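Fostum Folding Paper, Violet
2 min read

Item 2492. Pack of 60 sheets, one color, both sides the same.

Most paper is sold on how nicely it lies flat. Fostum folding paper is sold to people who plan to put a stop to that. It comes in a square sheet, smooth to the touch, in a violet that leans gray in a dim room and lilac by a window. If you need it to match a particular napkin, buy one pack and check before you buy five.

We started stocking it after Glória Serrano, who teaches our evening folding class, got tired of the paper we had been giving her. The old stuff took a crease well enough and then split along it the second time anyone changed their mind. Beginners change their minds a lot. Fostum sheets put up with being folded, opened, sworn at and folded the other way. You will still see the old crease, mind you. Paper has a long memory and this one is no exception.

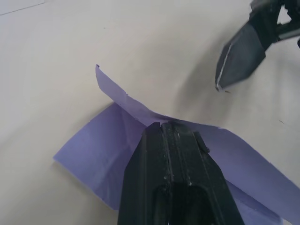

The weight is on the heavy side for origami. A flap will stand up without help, good news for boxes, tents, envelopes and anything with wings. It is less good news for very small models, where the layers pile up and the whole thing starts to act like a paperback. For cranes smaller than your thumb, get the Ridix tissue and a pair of tweezers.

Corners are the weak point, as they are on any sheet. Work one back and forth enough and it will go ragged. Keep the pack in its sleeve, and do not store it under the stapler.

Color is the other thing people write to us about. Strong light brings out every bend in the sheet as a pale streak. Some customers love this. Others send us photos with circles drawn on them. We have looked at the circles, and they are showing you where you bent it.

What you get
Sheets: 60
Color: violet, both sides
Finish: smooth, uncoated
Packed in: resealable sleeve
Good for: boxes, envelopes, large models, class use
Poor for: miniatures, wet folding, printers of any kind

On printers – please don't. The sheet will go in. Getting it out again is a job for an afternoon, and we do not cover it under returns.

Unopened packs can come back within 60 days. Opened packs can't, even if you only used one sheet and the frog was a disappointment. The next delivery is due in August, so if the button says "notify me," press it and go fold something else for a while.

Page updated 2024-06-11

Related items
Tesow bone folder, small
Ridix tissue squares, assorted
Kwiatkowski cutting mat, gray
Fostum Folding Paper, Cream
Tesow storage sleeve, pack of 5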